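Gilani Towel League

The Gilani Towel League is a student robotics competition held each December at Gilani Technical College. Teams record themselves handling household linen with hand-held grippers, train a program on the recordings, and then stand back while a robot arm attempts the same thing in front of their parents. It is the college's second most popular winter event, after the concert.

History

The league grew out of an elective called Machines and Manners, whose first class had 27 students and one gripper. Its original task was pouring tea. This was changed to towels after a single semester, for reasons the college newsletter described as "largely carpet." The Zaritz workshop, a former drafting room, has been the home of the league ever since.

Format

Each team has 10 weeks to prepare and may submit up to 36 recorded runs per task. The standard tasks are the half fold, the hang and the dreaded fitted sheet, which has been attempted in every season and completed in none. Most teams work in pairs, a gripper each, and learn early on that two people holding one towel have at least three opinions about it. 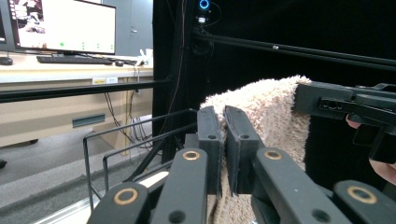 A reader of the student paper Fiva complained that the scoring rewards neatness over speed, and that any household run on league rules would still be folding last year's laundry. The rules were amended the following season – a time bonus was added, and neatness scores fell sharply.

Scoring

A run is marked out of 39 points, an awkward total left over from a rule on fringes that was struck out and never replaced. Judges deduct points for dropped corners, visible creases and coaching the robot aloud, although it has never been shown to listen.

Trophy

The winning team keeps the Fakurik Cup for a year. The cup is a laundry basket on a plinth. It must be returned empty, a condition added after the third season.

Page last edited 10/26/26.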